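19 Jun 2019 — Skoltano charging case, battery bench notes 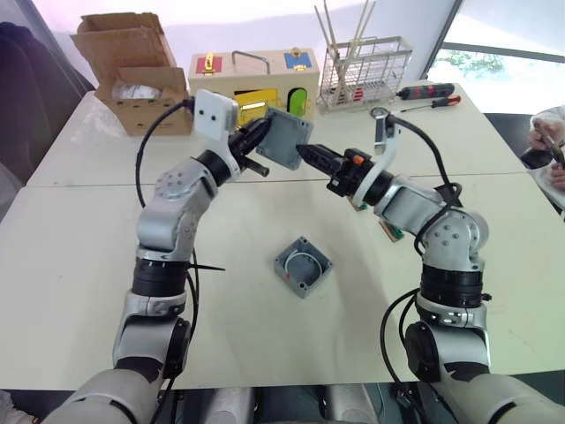
Gray square lid in the left gripper, right gripper reaching toward it.

Great day on the bench! Cell number 32 came back at 628 mAh on a slow discharge, up from the April batch, and the case stayed cool enough to hold the whole time. Shiuli swapped in the Vieira charge board and the standby drain dropped so far that I ran it again to be sure. Same reading.

The left earbud still wakes up when the case gets bumped — I think the spring pins are too short. Ermelinda has longer ones on order from Lestthorpe.

Next: 200 open/close cycles on the hinge, then repeat the discharge at the higher load. Label the cells first this time. Shiuli has the good calipers.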